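Gratden Announces Candidates and Schedule for April Mayoral Runoff

Voters will choose between Gun-woo Yeom and Carla Stinness after no candidate reached a majority in the first round

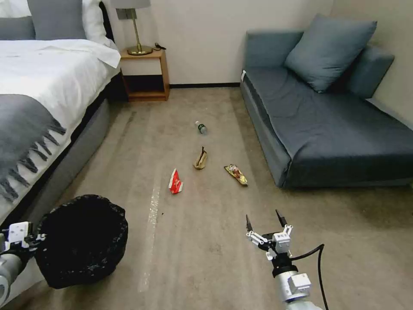 Two candidates advance

ERNVILLE – The Gratden Elections Office has certified the results of the first round of voting for mayor of Ernville and confirmed that a runoff will be held in April. Gun-woo Yeom and Carla Stinness received the most votes among the 5 candidates on the ballot and will go forward to the second round.

Under the city charter, a candidate must receive more than half of all valid votes to win outright. Yeom finished first with 40 percent. Stinness finished second. The other three candidates have been eliminated, and their names will not appear on the runoff ballot.

The certification follows the review of provisional ballots and the checking of mail ballots that arrived before the legal deadline. No candidate requested a recount during the period allowed for one. The order of finish did not change between the unofficial count released on election night and the certified count.

The winner of the runoff will serve a full term as mayor. The current mayor, Daniel Prasertsri, did not run again and will stay in office until the new mayor is sworn in.

About the candidates

Gun-woo Yeom has represented the north side of Ernville on the city council and chaired its transportation panel. His campaign has focused on bus service, street repair and the cost of permits for small businesses. He has said he would ask the council to restore evening bus routes that were dropped from the current budget.

Carla Stinness is a former county budget director. She has campaigned on property taxes, police staffing and the condition of the city's water mains. She has said her first budget would hold the city tax rate where it is and delay work on the planned civic center until the water main program is paid for.

Both candidates have registered as independents. City offices in Ernville are nonpartisan, and no party label will be printed next to either name.

The Elections Office does not endorse candidates. The summaries above are taken from the statements both campaigns filed for the official voter guide.

Who can vote

Any registered voter who lives inside the Ernville city limits may vote in the runoff. Voters do not need to have taken part in the first round.

Residents who registered too late for the first round may be eligible this time. The runoff has its own registration deadline, which is printed on the notice now being mailed to every household. People who have moved within the city since the first round should update their address before that deadline. Those who do not update in time may still vote by provisional ballot at the polling place for their new address.

Students living in Ernville during the school year may register at their local address if they consider it their residence. They may not vote both there and at a home address in another jurisdiction.

Voting by mail

Voters who asked for a mail ballot for the full election year will be sent a runoff ballot automatically. Voters who asked for a mail ballot for the first round only must file a new request. Request forms are available from the Elections Office, at any branch library and at the front desk of city hall.

A completed mail ballot must be signed on the outside of the return envelope. Unsigned envelopes were the most common reason mail ballots were set aside in the first round. Staff will contact voters whose envelopes arrive without a signature, but the voter must come in or return a signed form before the count is certified.

Ballots may be returned by mail or placed in one of the city's 3 drop boxes. The boxes are outside city hall, at the main library and at the east side fire station. They will be locked at 8 p.m. on the day of the runoff – the same time the polls close. Voters already standing in line at a drop box at that time will be allowed to deposit their ballots.

Voting in person

Polling places will be open from 7 a.m. to 8 p.m. Most voters will use the same polling place as in the first round. The exception is the precinct that voted at the Prasertsri Street school, where work on the gymnasium roof is scheduled for April. Voters in that precinct will use the community hall on Mill Road, and each of them will be sent a separate card with the new address.

Early voting will take place at city hall. It will be open through the lunch hour, which was not the case in the first round. Curbside voting is available at every location for voters who cannot enter the building. Signs in each parking area list a phone number to call for help from a poll worker.

Ballots will be printed in English, Spanish and Korean. Poll workers who speak Spanish or Korean will be assigned to the precincts where the most voters have asked for language help.

Counting and results

The first unofficial results will be released after the polls close and will include early votes and mail ballots already processed. Results from polling places will be added as memory cards are delivered to the counting room. The office expects to post its last update of the night before midnight, though a slow delivery from an outlying precinct could push that later.

Mail ballots received through the drop boxes on the final day will be counted the next morning. If the margin is narrow, the leading candidate on election night may not be known until that count is finished.

Observers from both campaigns may watch the processing and the count. Each campaign must file its list of observers with the office ahead of time. Members of the public may watch from the viewing area behind the glass, and seats there are first come, first served.

Candidate forum

The two candidates have agreed to one public forum before the runoff. It will be held in the council chamber and will begin at 6:30 p.m. Each candidate will give a short opening statement and then take questions submitted by residents. Written questions may be left at any branch library. The forum will be carried on the city's cable channel and repeated during the early voting period. The date is included in the household notice.

Poll workers needed

The Elections Office is still hiring poll workers for the runoff. Workers must be registered voters, must be able to work the full day and must attend a paid training session. High school seniors may apply with written permission from a parent and from their school. Applications can be picked up at the Elections Office or at city hall.

About the Gratden Elections Office

The Gratden Elections Office conducts county, city and school board elections for Ernville and the surrounding towns. It maintains the voter rolls, trains poll workers and certifies results.

Media contact

Reporters who need credentials for the counting room should apply at the front counter of the Gratden Elections Office in Ernville. Credentials issued for the first round are still valid and do not need to be renewed.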